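Workshop Tips: Good Habits Around a Small Robot Arm

Small arms used to live behind fences in car plants. Now they turn up on ordinary workbenches, next to bins and towels and whatever else needs sorting. The tips on this page are the ones we give to people setting up a shared bench at Grornside, and most of them work just as well in a garage.

Know which rules apply

A small arm still counts as a machine. If people are paid to work near it, the general rules on machine safety at work apply to it, even when the maker calls it collaborative or desktop. That word tells you something about the arm. It tells you nothing about what you put in the gripper. An arm holding a towel and the same arm holding a box knife are two different jobs, and each one needs its own risk check.

Write the check down. One page is plenty: what the arm picks up, where it moves, who stands nearby, what could pinch, snag or fall, and what you did about each. Redo it when you change the gripper, the table or the task.

Mark the reach

Stretch the arm out to its full reach at low speed, in every direction it can go, and put tape on the table and floor just outside that line. Our bench is marked at 1000 mm from the base. Nothing you need to grab in a hurry goes inside the tape. Phones, coffee and notebooks stay outside it too.

If other people work in the same room, point the open side of the bench away from the walkway where you can.

Set the speed low and leave it there

We cap the arm at 245 mm per second whenever a person is within reach. It feels slow for the first hour. After that you stop noticing. Set the cap in the controller settings and put a password on it, so that it can't be nudged up by accident. If the controller has separate limits for the wrist, set those as well, as a short link can whip around faster than you expect.

Bins and soft goods

Towels and cloths are harder than they look. They change shape every time they're dropped, and the loops catch on screw heads and finger tips. A few habits help:

Keep bins in a row at the back of the table and don't move them between runs. Use bins of different colors if you have them. Clear plastic is fine for storage but can be hard for some cameras to pick out.

Start with the cloths loose and apart, a hand's width or more between them.

Trim hanging threads. A thread wound into a finger joint can take an afternoon to pick out.

Put small things such as key rings, coils and clips where the arm can come straight down on them.

Wipe the tabletop before you start. Grit gets into the fabric and then into the joints. 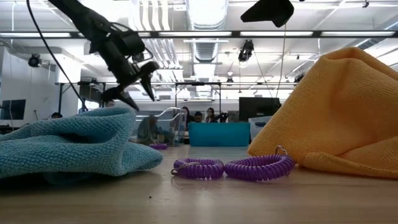

Cables are the next thing to sort out. Run them along the arm with soft ties, and leave enough slack at each joint for the full turn in both directions. Then move every joint to its limit by hand or at crawl speed and watch the cable the whole way. If it goes tight anywhere, redo the ties. Check overhead cables the same way — a loop that clears the arm when it's parked may not clear it at the top of a lift.

Anything mounted above the bench should have a second fixing, such as a short steel safety wire. We use the Soveo clip-on kind. Tug on each one when you do the monthly check.

The stop button

Every bench needs a stop button within arm's length of wherever the operator stands. If two people work the bench, fit 2 buttons. A key on a laptop does not count. Press the real button at the start of each shift with the arm moving slowly, and make sure it takes a deliberate reset to start again. Letting go of the button should never restart the arm.

Hands out, then run

Before reaching in to straighten a towel or pick up something dropped, pause the arm and wait until it's fully still. Before starting again, say "clear" out loud and wait for an answer from anyone at the bench. Tie back long hair, push up loose sleeves, and take off lanyards and bracelets.

One person has the controls at a time. If you hand over, say so.

Monthly check

Ours fits on a card taped inside the Drostemer tool cabinet. It has 6 lines:

Stop buttons tested
Speed cap unchanged
Gripper screws tight, finger pads not torn
Cables free of nicks
Overhead mounts and safety wires secure
Floor tape still readable

Sign it and date it. If a line fails, hang the tag on the power switch and leave the arm off until the fault is fixed. The Dhillon lockout tags hold up well, but a luggage tag and a marker will do at home. Keep the old cards in the same folder as the risk check.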